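Hand-held gripper tech, part time to start (Larnport)

Posted November 14, 2024

Flillico is looking for one person to look after the gripper sets on our clothes folding work. Bench job mostly, some home visits. Start as soon as you can, we are behind.

What you'd be looking after

The sets are hand-held, two to a pair, one for each hand. Black body, yellow fingers, lenses on the plate, code label. They go out to people's homes in Larnport and Grarnau, get used on real laundry all day and come back needing attention. Fingers wear. Screws back out. Lint gets into everything, and I mean everything. Right now Anouk Segers does all of this alone and she also does the scheduling, so.

We have 11 pairs in rotation. Each one gets a full check after 48 hours of use, sooner if a folder says it feels off. Trust the folders, they're usually right.

A normal week

Strip and clean returned sets. Swap fingers in matched pairs, never just one. Check that the two fingers meet square along the whole tip, then do it again with a thin T-shirt between them, because a set that closes fine on air can still drop jersey. Wipe lenses, check the plate screws, redo the focus check. Scan the label, log it in Mao (our tracking sheet, ugly but it works). If the label won't scan, print a new one before the set leaves the bench. Sets without a readable label do not go out. We lost most of a week's recordings that way and I dont want to do it again. 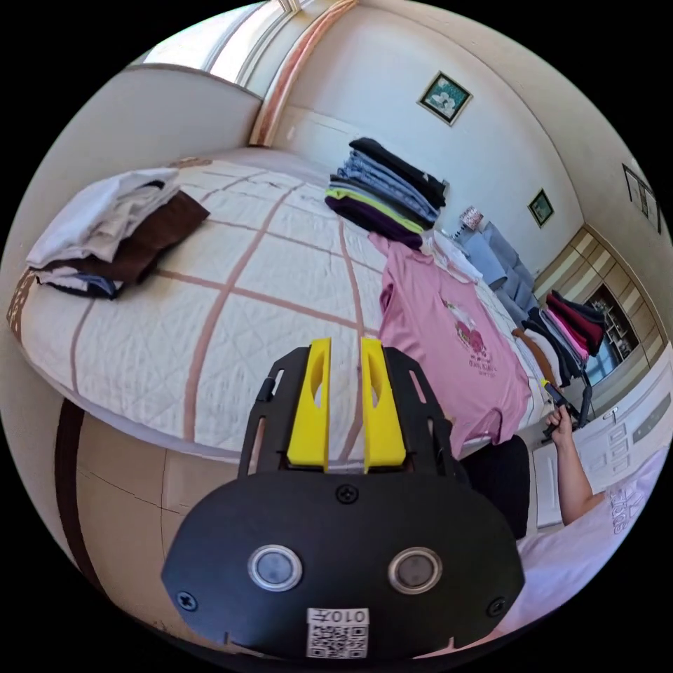

Home visits are maybe two a week. You bring a spare pair and the small tool roll, watch a few garments get folded, and fix what can be fixed on the spot. Usual complaints: fingers not closing evenly, stiff travel, one hand lagging the other in the recording. The last one is nearly always a clock sync thing and takes five minutes. If it takes longer than that swap the pair and bring the bad one home. Don't strip a gripper on somebody's bed. Shoes off at the door.

Must have

Steady hands, small screwdriver experience (bikes, cameras, sewing machines, printers, all fine)
Writes things down the same day
Ok with stairs and a 15 lb case
Can get between Larnport and Grarnau on your own, we pay travel

Nice to have

Some camera calibration
Any 3D printing, we print our own fingers and roughly one in six goes in the bin
Patience with Mao

No degree needed. No coding test. We'll train you on the sets, takes about a week if you've fixed things before.

Hours and pay

24 hours a week, going to full time if the spring work comes through. Pay is 687 a week before tax, plus travel. Tools supplied. There's a 1,000 bonus after the first six months. Hours are flexible except the morning handout, 8 to 9:30, when everybody wants their set at once and you have to be there.

How to apply

Send a short note to Alfie Penrose at the Flillico workshop, Larnport. Half a page is plenty. Tell us about something you repaired that came back broken, and what you did the second time. Resume if you have one handy. No cover letter pls.

Short list gets a paid trial morning at the bench: one worn set, one tool roll, Anouk at the next table. Trials run through the end of November, and we will fill the spot early if the right person shows up.

Questions about the work go to Anouk, questions about pay and hours go to me.

Alfie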